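Come and Spend a Morning With Our Toy Fruit: Hamorance Is Looking for Participants

If you have ever stood in a kitchen with a bag of groceries and a bowl that was plainly too small for them, and enjoyed working out what goes in first, we would love to hear from you. We are putting together a new play kitchen set, the kind with pretend fruit and vegetables and something pretty to put them in, and we have reached the stage where we need other people's opinions. We have been looking at the same lemon for so long that we can't tell anymore whether it is a good lemon!

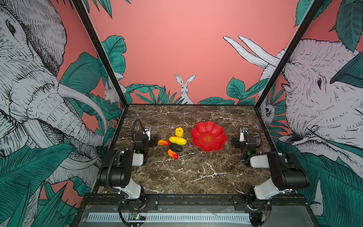
LURKLOW, February

Hamorance is a small project run out of the Skenik building, up on the second floor, past the framing shop. We design play food and the bits and pieces that go with it, and this winter all our attention is on the one set. It has a bright yellow lemon with a bumpy skin, a dark avocado, a couple of orange-red peppers, and a long yellow fruit that half of us call a banana and the other half call a mango. (That last one is a real question for us, and we'll be asking you about it.) Then there is the bowl, which is red and shaped like a flower. We have grown very fond of the bowl. Some of our early visitors wanted to know why it couldn't be plain and round, and others asked if they could buy it on the spot, so we'd like to hear from a lot more people before we make up our minds.

Everything gets tried out on a dark brown marble-patterned tabletop, with white veins running all through it. We picked a dark surface because our old pale one made the lemon look washed out, and we are very happy with the change, although a few of us find that the avocado disappears on it if you aren't paying attention. Please tell us if you think so too. We have other tops in the storeroom and it's no trouble at all to swap them.

What a visit is like

You come up, hang your coat, and have a cup of coffee or tea and a cookie in the front room while we go over the form with you. After that there are three short activities. In the first, you tell us what you think each piece is, without any hints from us, and please don't be polite about it. In the second, you get the red bowl and the pieces and you fill the bowl however you like, then do it again a different way, and talk to us about why you put things where you did. In the third, we mix in pieces from two older sets and ask you to sort out what belongs together. There are no right answers to any of it. One lady put both peppers in first and balanced everything else on top of them, and it looked wonderful, and we have been arguing about it ever since.

The whole thing takes a morning, with breaks. You'll be paid 30 dollars an hour, and we pay at the end of your visit, before you leave. If you take the bus, keep your ticket and we'll cover that as well.

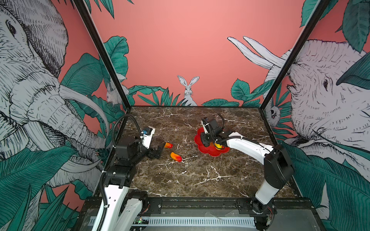

WHO CAN TAKE PART

Anyone eighteen or over who can get to Lurklow. You don't need to have children, or know any, though parents, grandparents, aunts, uncles and preschool teachers are all very welcome, and so are people who simply like to cook. We would be especially glad to hear from:

People who grew up cooking with foods that don't usually turn up in toy sets. Our next batch of pieces hasn't been decided and we are open to ideas.

People who are colorblind, in any way and to any degree. The reds and oranges in this set sit close to one another and we want to know if that is a nuisance.

People with stiff or sore hands. Please mention it when you write so we can plan a slower pace and a chair with arms.

Left-handed people, of whom we somehow never get enough.

We do ask that you haven't worked for a toy company in the past year. If you took part in our tea set sessions you are welcome back, and yes, we kept the blue saucers.

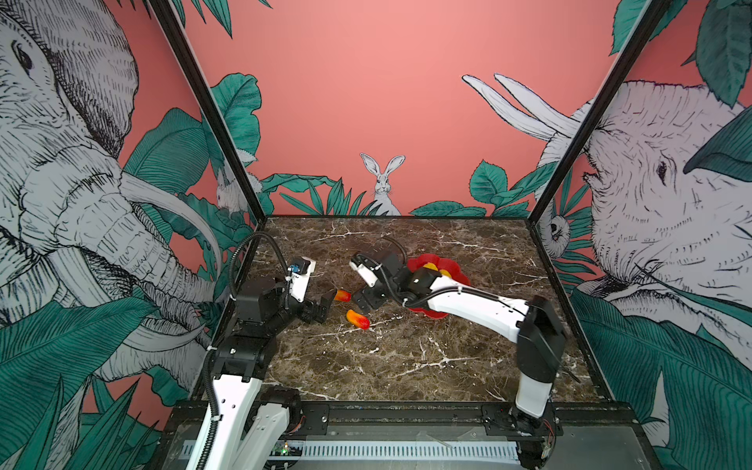 About the elephants

Everybody who comes in wants to talk about the wallpaper, so we may as well get started now. The walls around the table are done in a jungle pattern, coral pink behind big teal leaves, with large elephants drawn in fine black lines and a few smaller animals tucked in among the leaves. There is a white rabbit with tall ears that has quite a following here. We are thinking of printing a version of it as the backdrop that folds out of the box, and we honestly go back and forth. Some of us think the pink does lovely things for a yellow lemon. Others say that a child will look at the elephants and forget all about the groceries, and maybe there would be nothing wrong with that.

So toward the end of your visit we'll ask you a handful of questions about the pattern: whether you like the colors, whether it feels like a place where you'd put a kitchen, which animal you noticed first, and whether you would get tired of it after a month in your living room. If you have strong feelings about wallpaper, even better. We set aside plenty of time for this part and it still tends to run over, since people start telling us about the wallpaper in their grandmother's hall and we don't have the heart to stop them. 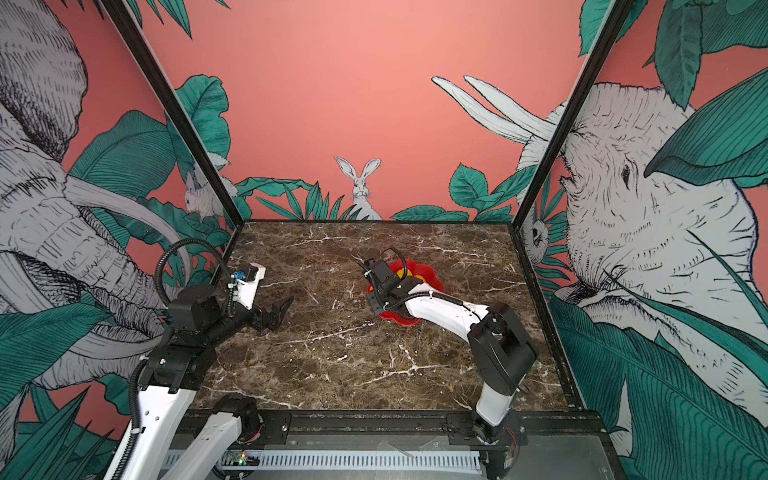
And if you would prefer to skip that part and just do the bowl, say so when you arrive and we'll shorten your visit to suit. You will be paid for the full morning either way.

Getting here

The Skenik building is on the corner of Ismail Street, across from the old feed store. Look for the date 1849 over the door. The number 675 bus stops right outside. There is an elevator, a slow one, at the back by the loading bay, and if you ring the bell we'll come down and ride up with you. Parking is free behind the building until noon.

Mornings start at 9:30. We have spaces all through February and a few left over for March, and we'll do our best to give you the morning you ask for. Our newsletter goes out to nearly 1000 people and the early slots do fill up, so please don't wait too long.

How to sign up

Drop a note through the Hamorance mailbox in the lobby, or reply to the newsletter if you already get it. Tell us your name, the best way to reach you, which mornings are good for you, and anything you can't eat, on account of the cookies. It would also help us to know what is in your fruit bowl at home right now, even if it's only keys and a phone charger.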